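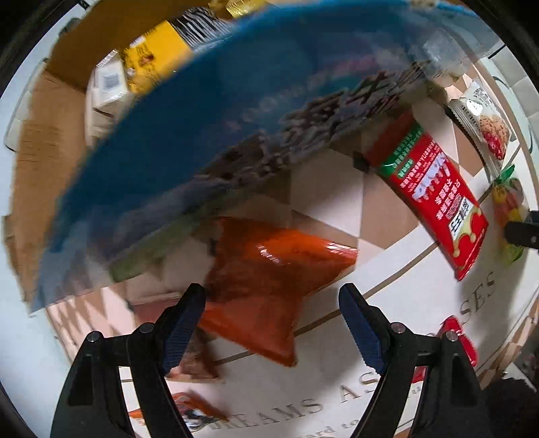
Moving the mail archive off mbox

Jun 12, 2023

The old archive was a single mbox file per year, going back to when I shared a server with Colin Staniforth. Searching it meant grep and patience. Over the weekend I converted everything to Maildir, one file per message.

The conversion script is short. It splits on lines beginning with "From ", which is where mbox goes wrong: any unescaped body line starting the same way becomes a new message. I ended up with 1,337 fragments that had no Message-ID header. Most were the tails of newsletters. I rejoined them by checking whether the fragment opened with a valid header block – if it didn't, it was appended to the previous message.

Duplicates were easier. I hashed the body and the Date header together and dropped more than 500 copies, nearly all from a bad IMAP sync in January.

Three messages still fail to parse. They declare one character set and use another. I've left them in a separate folder, untouched.

Next is the index. Denise Entwistle suggested notmuch, and I'll try it before writing anything of my own.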